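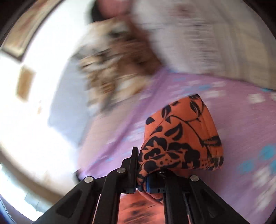 To: the household swaps and sewing list
Subject: Re: Re: fabric scraps, the "fold it all upright" method

I've read the message below twice now and I'm still not convinced, so I'll answer it bit by bit. Apologies to the digest readers for the length.

> I finally did my whole scrap stash over the long break and I am never going back. Everything is folded to the same size around a card and filed on edge in the drawer, so you see every print at a glance. It took me 7 evenings. No ironing needed if you fold straight out of the dryer.

Seven evenings is a lot of evenings. I could make two cushion covers in that time, and have, with fabric pulled out of a heap. If the heap costs me five minutes of rummaging every time I sew, I'd have to sew an awful lot before the drawer paid me back.

I did try it, though, before writing this. I took one shelf, the cottons, and left the rest alone as a comparison. The fat quarters went fine. They're all one size to begin with and they'd stand up on edge if you asked them nicely. Anything under a quarter was a different matter. You wrap a skinny offcut around the card, it springs open at the corner, and when you pull out its neighbor it comes along too and lands on the floor. By the end of the week that shelf looked much like the others.

> You see every print at a glance.

You see a half-inch of every print. For a solid or a small check that's plenty. For a big print it tells you next to nothing. Take an orange with large black flowers and leaves on it. Folded on edge you might get a stripe of plain orange, or a stripe that's nearly all black, depending on where the fold falls. I've got large prints I'd walk straight past in a drawer like that. To know what you have you need to hold a piece up by the middle and let it hang, and then you're refolding it, which is the chore you were supposed to be done with.

> No ironing needed if you fold straight out of the dryer.

For whom? My cottons come out of the dryer looking like a paper bag someone sat on. If I fold them that way I'm pressing the wrinkles in for a year. I ironed mine first, and the ironing took longer than the folding did. I'd want to know what kind of fabric the poster is working with. A poly blend will do what you say. Quilting cotton won't, at least not in my house.

> I used the Hosedov boards, and they're worth every penny because they're acid free and the fabric won't yellow.

This is the part I really wanted to get to. I've kept fabric on cut-up cereal boxes for years, and none of it has yellowed that I've noticed. What has faded is the stack by the window, and no board in the world would have helped with that. If you're storing your grandmother's christening gown then yes, please, buy the good stuff. For scraps that are going to be a potholder by April I don't see it. Has anyone on the list had a scrap ruined by ordinary cardboard? I mean one you saw yourself, and not one you read about on the seller's page.

Same question about the Nkosi drawer dividers that somebody recommended last month. They look handsome. I measured my drawer and they'd take up enough width to lose me a full row of fabric, so I'd be paying to have less room.

> I went from 3,000 pieces to something I can actually manage.

Here I'd just like to understand the sum. If you went down from 3,000 pieces, then the big change was that you got rid of a lot of them. I believe that helped! It would have helped if you'd put what was left in a bucket. I don't think the folding should get the credit.

My own sorting, for what it's worth, went like this. Everything came out onto the bed. Knits went in one bag, and anything slippery in another, since neither will hold a fold and I won't pretend they do. Cottons big enough to cut a square from went on the shelf, folded in whatever way made them lie flat. Smaller than that went into a shallow box by color, loose. I can stir through the orange box with one hand and find what I'm after by its print. That took an afternoon and a pot of coffee. I ended up with 105 pieces on the shelf and I didn't count the boxes.

I'll give the upright method two things. It does stop the bottom of the pile being forgotten — I found a length of good corduroy at the bottom of mine that I'd been about to buy again. And it does look nice when you open the drawer. If looking nice gets you to sit down and sew, then I suppose it's earned its keep, but let's call it that.

One practical point for anyone who's going ahead anyway. Don't pin the folds. Somebody in the earlier thread suggested a pin through each one to stop the springing open. I pinned a dozen of mine, left them a month, and two came out with a rust spot right in the middle of the good part. Clips are safer if you must, though they make the bundles too fat to file. A loop of selvage tied around the middle worked the best of what I tried and cost me nothing.

Also, the Tistton swap table is on again next month, same hall, doors at 10. I'll bring two bags of orange and rust colored cotton scraps, prints mostly, nothing smaller than my hand. They'll be in a bag, not folded. If you want them filed on edge you can do that at your end and report back on how long it took. Somebody from the Savia group asked for black prints on a bright ground and I have a few of those too, so please speak up before I bundle them in with the rest.

If the original poster is willing to write again in six months and say whether the drawer still looks the way it does now, I'd read that with real interest. I may well be wrong about the fat quarters.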